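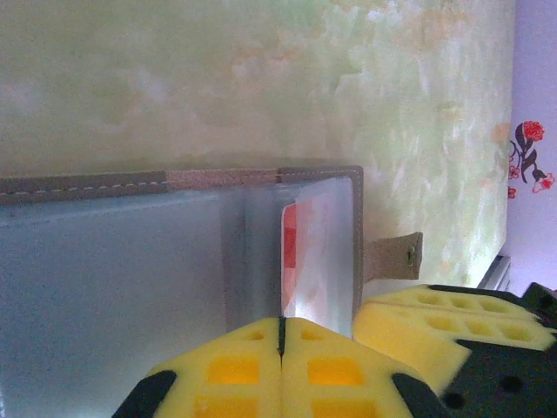
Do store loyalty programs save you any money?

A little, if you were going to buy those exact things anyway, and a lot less than the sign over the register says.

I've had this argument at enough dinner tables that I finally decided to write down my side of it. My sister-in-law thinks I'm a crank. She has a card for everything and a little speech ready about the free turkey she got one year. I don't doubt the turkey. I doubt that it was free.

Start with Wandby, where I do most of my grocery shopping. Every shelf has two prices on it, the big yellow one for members and the small gray one for everybody else. We're supposed to look at the gap and think "savings." But who set the gray price? Wandby did. They can make it whatever they want. If a jar of pasta sauce used to be $2.79 and now it's $3.99, or $2.79 with your card, I haven't saved $1.20. I've paid what I paid before, and I've handed over my phone number to do it.

That jar is the one I have proof of, by the way. I keep receipts (yes, I know) and the old one was in the shoebox. I'm not claiming they do it with every item in the building. I couldn't tell you, and neither can they, or at least the woman at the service desk couldn't when I asked.

At the bottom of each receipt there's a line that says how much you've "saved" this year. Mine got up to $562. I looked at that number for a while. If I'd saved $562 at the grocery store I think I would have noticed, and my grocery bill for the same stretch was higher than the year before, with the same two people eating. So I went back through the shoebox and marked everything I would've bought at the member price and also could have gotten for the same or less at the discount place across the highway. When I took those out, $86 was left.

Eighty-six dollars is fine! I'll take it. But it's a long way from the number they print, and I had to drive over there with a notepad to find it out.

Then there are points, which I trust even less. Points aren't money. The store decides what they're worth, and it can decide again next week. Majumder, the drugstore chain, used to give you a five-dollar coupon for 200 points. Last August they sent out a cheerful email about their "refreshed rewards experience," and when I scrolled past the confetti the coupon was four dollars and the points ran out in ninety days. Try doing that with somebody's checking account and see how the refreshed experience goes over.

A reader, Thilini Khan, wrote to me after my last post on this and made what I think is the best case for the other side. She drives a lot for work, buys gas at the same place every time, and gets a few cents off each gallon for it. She doesn't buy snacks, doesn't chase the bonus weeks, and never goes out of her way. "I'd be there anyway," is how she put it. Fair enough. For someone like her it's a discount, and I'd sign up too. I just don't believe most of us shop like that. I certainly don't. I once bought four tubs of yogurt to get a bonus on the fourth, and we ate two.

Plornari, the coffee place, is the one my friends bring up when they want to prove me wrong. Buy nine, get the tenth free. It's simple, I admit, and I like that you can see the whole deal at once. But I had a punch card of theirs with eight holes in it and caught myself walking over there for a coffee I didn't want so that I could be one closer to a free one. Somebody designed it so I'd do that. I paid for the ninth coffee, drank the tenth, and slept terribly.

And now everything wants to be an app. Zomine is the latest, the one that promises to gather up all your programs in one place. I read the privacy page, which took me most of a lunch break. It says they may share what you buy with "selected partners." It doesn't say who selected them. It does ask for your location and your contacts. What does my contact list have to do with paper towels? I sent them that question and got back a link to the privacy page.

People tell me the data part is a lost cause, that they know everything already. Maybe so. I still don't see why I should fill in the form for them.

So what do I do, since I'm asked? I kept Wandby, because paying the gray price out of pure stubbornness would be dumb, and I'm only partly dumb. The phone number on the account is our old landline. I dropped Majumder after the email. I buy coffee at Plornari when I want coffee and throw out the card. I ignore the "saved" line completely and look at the total, which is the only number on there that comes out of my bank account.

If you've kept your own receipts and your math looks better than mine, send it to me. I mean real receipts, with prices from before the program started if you have them. My sister-in-law has been promising me hers since Thanksgiving.

Posted 16/03/2021 in Money, Complaints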